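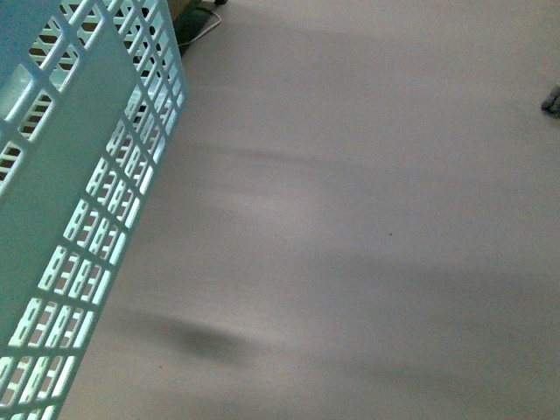
Prunine Residential Services — Household Support Desk
Ticket 527
Subject: Marks on floor beneath laundry basket, Bajwa House, utility room
Raised by: Andri Egger
Handled by: Mathis Charpentier
Status: Awaiting resident

Entry 1
The resident reports faint scuffs on the pale floor of the utility room, next to the place where the mint-blue plastic laundry basket is kept. The marks do not come away with a dry cloth. The resident asks whether the floor needs resealing and whether the cost would be charged to the flat.

Entry 2
Reply sent. The resident was asked to turn the basket over and feel along the underside for grit or a rough edge, and to confirm whether the basket is lifted or dragged when full. Resealing is not arranged until the basket has been ruled out. See also ticket 383 (same floor, drying rack, closed in October).

Entry 3
The resident confirms that the basket is dragged from the machine to the door on most wash days. A raised seam was found at one corner of the base. No grit.

Entry 4
Advice issued as follows. Smooth the seam with 400 grade paper, used dry, and wipe off the dust before the basket goes back on the floor. Clean the marks with Undivex diluted in warm water and a soft cloth. Scouring pads must not be used on this surface. Baskets should be carried when full — if the load is too heavy, it should be divided.

Entry 5
The resident reports that two of the marks have gone and one remains near the door. A set of Prongate felt pads was requested. Declined: felt holds water in a utility room and is not supplied for this purpose.

Entry 6
Second application of Undivex advised for the remaining mark, left for 3 minutes before wiping. No charge to the flat at this stage. The ticket will stay open until the resident replies.

M. Charpentier
Saturday, April 29, 2000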